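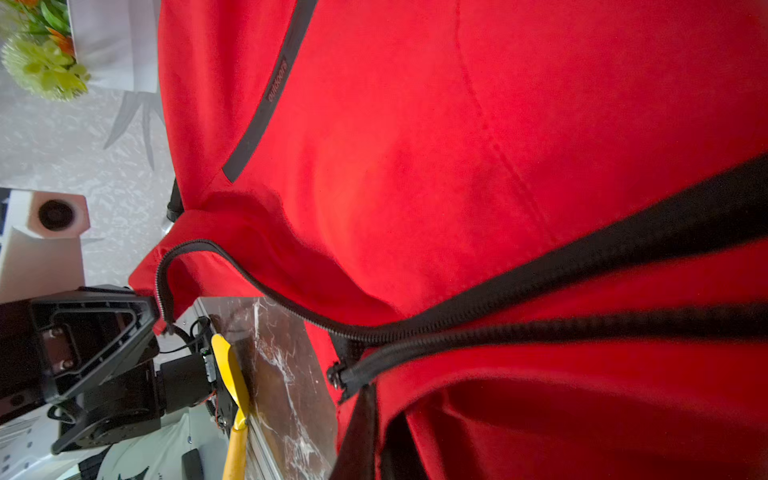
Skavthorpe Bench Notes

Finger comparison thread. Two sets of fingers, same arms, same fleece jacket, same starting heap. I started this in February and the numbers are now complete enough to post. Everything was run on the bench in Drurninville.

Set A is the triangular open-frame finger we have been printing for a while. Set B is the Ridness flat pad, a solid block with a silicone face. Both bolt to the same mount, so a swap takes a hex key and not much patience.

The task: find the hem, pinch one layer, lift it clear, hand it to the other arm. No folding. People keep asking for folding. If the first pinch takes two layers, everything after it is wrong anyway, so the first pinch is what I measure.

Total across both sets: 233 attempts. I threw out nothing except runs where I had stopped the arm by hand, and those were never in the total.

Scoring is strict. One layer held through the lift is a pass. Two layers is a fail, even if the lift looks nice. Fabric held by the zipper tape alone is logged separately, because it behaves like a different material.

First result, and the one I'd have bet against: the triangular finger does better on a crumpled garment and worse on a flat one. The tip is narrow enough to get under a fold without pushing the fold away. On a flat panel there is nothing to get under and it skates.

The Ridness pad is the reverse. It wants area. Give it a hem lying flat and it pinches cleanly nearly every time. Give it a heap and it tends to close on whatever is tallest, usually several layers at once.

Fleece is forgiving for this kind of work. The nap grabs the finger, so you can get away with low force. I would not carry these results over to a rain shell or anything with a slick lining. I have a shell on order and will redo it.

Zippers. A coil zipper is a stiff line running through a soft sheet, and both finger sets find it whether you want them to or not. When the tip lands on the tape the grip is solid, the lift looks perfect, and then the jacket hangs in a shape the handoff planner has never seen.

The open frame has one annoying habit here. If the approach is shallow, a pull tab can go into the cut-out and stay there. The arm opens, backs off, and takes the jacket along. I have added a check for load on retreat. It should have been there from the start.

Approach angle matters more than closing force. I swept force first because it is the easy one to sweep, and got a curve with no shape to it. Then I swept angle and the pass rate moved a lot. Steep for the triangular finger, shallow for the pad.
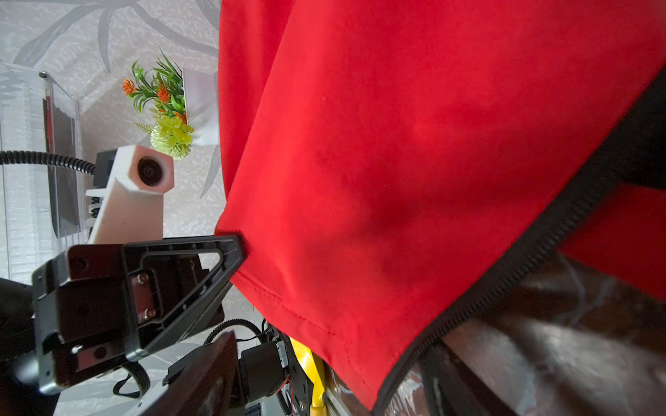
Wrist view, open-frame finger with its tip against the red fabric.

Cameras next. Each arm carries a small one at the wrist, and a fixed one looks over the whole cell. I ran every condition with wrist only, fixed only, and both.

Wrist only is good in the last part of the approach and poor before that. Once the garment fills most of the picture there is very little left to say where the arm is relative to the table. Red on red on red, with a black line through it.

Fixed only is good at picking which edge to go for and poor at contact. The gripper covers the thing you care about at the moment you care about it. Moving the camera higher made that slightly better and the fabric detail noticeably worse, so it went back down.

Both together beats either, as expected. The margin was smaller than I had been promising people. Most of the gain comes from using the fixed view to choose the target and then ignoring it until the lift.

One warning if you mount wrist cameras near the finger. The finger takes up part of every image, and the model will learn it. Mine learned set A so thoroughly that the first runs on set B were useless until I retrained with both in the data. Obvious afterward.

Also the tabletop. Dark, glossy, veined like marble. The veins look like edges to a cheap edge detector and the gloss throws reflections that move when the arm moves. A matte mat fixes it. I left the surface alone because the perception should cope with a kitchen counter.

Controller. I had the Jelínek board running position mode at 50 Hz for the first half, then switched to its current-limited mode for the second half. Both finger sets got both modes. I balanced it so the mode change does not favor either set.

Position mode closes to a commanded width and does not care what is in the way. Fine for blocks. With a thick seam it squeezes until the servo complains, and with a thin layer it stops short and you have closed on air while reporting a grip.

Current-limited mode is better for cloth in every condition I tried. It stalls gently on the fabric and you can read the stall position as a thickness estimate. One layer against two is readable most of the time. At a seam it is hopeless, since a seam is already two layers.

Logging note: the Jelínek board timestamps on its own clock and the cameras use the host clock. Over a long run they drift apart enough to matter for contact detection. I resync at the start of each attempt now. If you have been wondering why your contact labels look late, check this first.

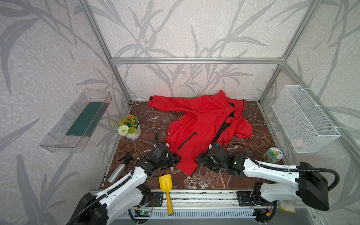 The handoff is where two arms start costing more than twice what one arm costs. The receiving arm has to come in without pushing the garment off the giving arm, and the cables have to clear each other while it does. I lost an afternoon to one cable loop that snagged only at a particular elbow angle.

Fix for the cable was boring: a shorter loop and a tie farther back. Leave slack at the joint that rotates most and nowhere else. Then run the whole range slowly before you trust it.

I leave some clutter in the cell. A yellow shovel, a spray bottle, a plant. An arm that works only on a bare table has not been tested for much. The shovel is the worst of them, being long, light and bright enough to pull the attention of anything trained on color.

Handoff results by finger. Open frame giving, pad receiving was the best pairing, which I had not planned to test and only ran because I had one of each left assembled. The narrow tip gets the layer out of the heap and the wide pad takes it once it is hanging flat.

Same finger on both sides: open frame pair second, pad pair last. The pad pair fails early, at the first pinch, so its handoff rate looks better than it is. You are only seeing the attempts that survived. I report both numbers in the sheet for that reason.

Wear. I printed spare tips for set A and went through 7 of them. Failures were at the layer lines just behind the tip, never at the mount. Printing the finger on its side moved the failure and did not remove it. The silicone on the pads picked up lint and needed wiping, otherwise no change.

Lint is a real variable. Pass rate on the pads dropped over a session and came back after a wipe. I now wipe on a fixed schedule instead of when I notice, since noticing was happening right after bad runs and was making the pads look better than they should.

Settings I would start from if you have similar hardware. Current limit at 300 mA, closing speed low, steep approach for a narrow finger, pause after contact before lifting. The pause does more than I expected. Without it the nap has not settled against the finger and the first bit of lift is slip.

Things I did not test: suction, needles, anything with a tactile skin. Also anything other than one jacket. One garment is a weak basis for a general claim and I am not making one.

Someone asked by message whether the triangular finger conforms to the object the way the flexible ones do. A little, at the tip, under load. With cloth it makes no difference I could measure. If you handle fruit, different conversation.

Someone else asked about teleoperated baselines. I have a set, driven by me, not in the total. I do better than the policy on heaps and about the same on flat hems. I am also slower, and I look at the jacket with my own eyes, which the policy cannot do.

Plan from here: mixed pair as the default, rain shell when it arrives, and a tip with a small silicone face glued to it, to see if the narrow shape and the soft surface can be had together. The first glue joint peeled. Trying a molded sleeve.

Sheet with the per-condition breakdown goes up once I have renamed the columns to something readable. Finger files too, the side-printed version. If you run either set on a different fabric, please post your approach angle along with the pass rate.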